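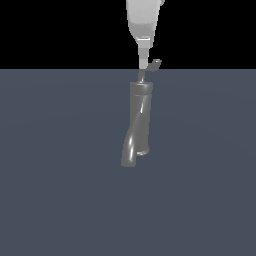 Flero trial, ticket log: grasps on the twisty tool keep getting marked as failed

Home | Tickets | My kit | Forum | Log in

Status: open (second time)
Product: Flero simulator, version 3, with the Arkia arm pack
Raised by: me, on the trial licence from Kaczorowski

Right, I'm keeping this as a running log because I've already explained it twice by email and got muddled both times. I'm trying out Flero to decide whether we pay for it in October. The Arkia arm and gripper went in without any bother (lovely, took me one tea break) and simple boxes and balls pick up fine. The trouble is with the odd shapes from the Trirna object set, and mostly with the one I've been calling the twisty tool, the thin bent rod with a fat twisted body under it.

I ran 500 attempts overnight on that object with the default settings. Every run has a cap of 300 steps. In the morning the results page had nearly all of them down as "lost contact", and I thought, well, that's the trial over then. But when I stepped through a few by hand the gripper was getting hold of it perfectly nicely, so either the scoring is wrong or I am!

What I tried first

Turned the friction up. Same result, only slower.

Turned the friction back down and swapped the finger pads for the softer ones in the Arkia pack. A bit more wobble, same result.

Reinstalled the Trirna set from a fresh download in case the file was broken. It wasn't.

Turned the object 90 degrees on the floor so the gripper came at it from another side. Now a few passed! I got quite excited and wrote to support straight away, and then couldn't get the same few to pass again on a second go, so please ignore that email.

Reply from support (Jadwiga Kołodziej)

"Thanks for the settings file. Can you tell me which part of the object the gripper is closing on, and whether the collision shape is set to simple or detailed? The Trirna objects load as simple unless you change it. Please also send one held pose if you have one."

It was on simple. I hadn't even spotted there was a choice, it's tucked inside the second tab under Physics and the label is tiny. I've asked for that to be moved, by the way, or at least mentioned on the getting started page.

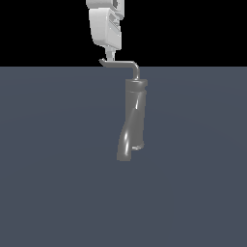 Simple collision, as far as I now understand it, wraps the whole object in one rough outer hull and does all its sums on that. For a box that makes no odds. For this thing it's hopeless, as the hull fills in all the space between the rod and the body, so the software believes there's a great solid lump where I can see fresh air. The pose I sent Jadwiga has the fingers on the hooked end of the rod, with the body hanging off the other end, well over to the right of where it's being held. The scoring then asks how far the nearest bit of hull is from the fingers and gets itself in a tangle. She also pointed out the bulge at the bottom left, which comes down lower than the proper rim, so any "is it off the floor" check that goes by the rim is going to be out as well. I'd been going by the rim.

So, settings changed:

Collision shape: detailed
Lift check: lowest point of the object (was: base rim)
Friction: back to default
Finger pads: back to the standard ones

Second overnight run

Much better, but I'm not closing this yet. The "lost contact" pile has shrunk to a size I can actually read through, and most of what's left are proper drops, where the object swings and slides off the fingers. Fair enough, I wouldn't fancy holding it by that end either. What bothers me is that the detailed shape has made everything crawl. The run was still going when I came in at half past eight, and my machine sounded like a hairdryer.

Questions still open

Can I set detailed on one object and leave the rest on simple? The menu seems to do the lot or nothing.

Is there any way to rescore the old run with the new lift check, or do I have to do the whole thing again?

Does the full licence come with the faster solver, or is that extra? Kaczorowski's price list says one thing and the Flero page says another, and I need to know before I put the order in.

Jadwiga says the first one can be done in the object file itself and she'll send me the line to paste in. Waiting on that. I'll add the results underneath once I've had another go.

2 replies | 3 people have this problem | 0 shares

Previous ticket | Next ticket | Back to top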